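Search this site Go
2022-07-01 | Skedness Working Papers

4.2 Bills and arrears

We matched meter records to billing data for 2231 households in Grondberg. Over 200 of them fell behind after the April tariff change.
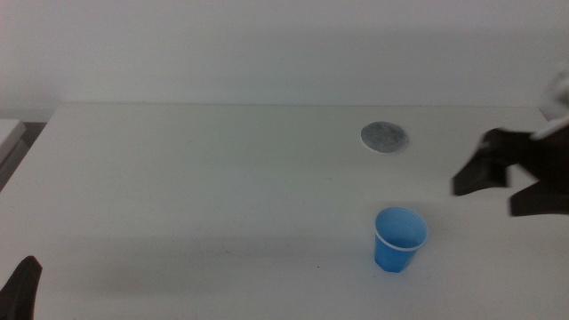

Most arrears were small. In 164 homes the debt lasted longer than one billing period, and these are treated separately in Section 5.

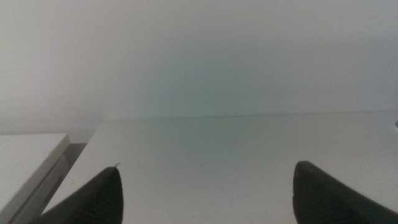 Prepayment customers were left out, as Drolard records their top-ups by week.

Figure 5. White tabletop against a pale wall.

Contact | Copyright Skedness | Back to top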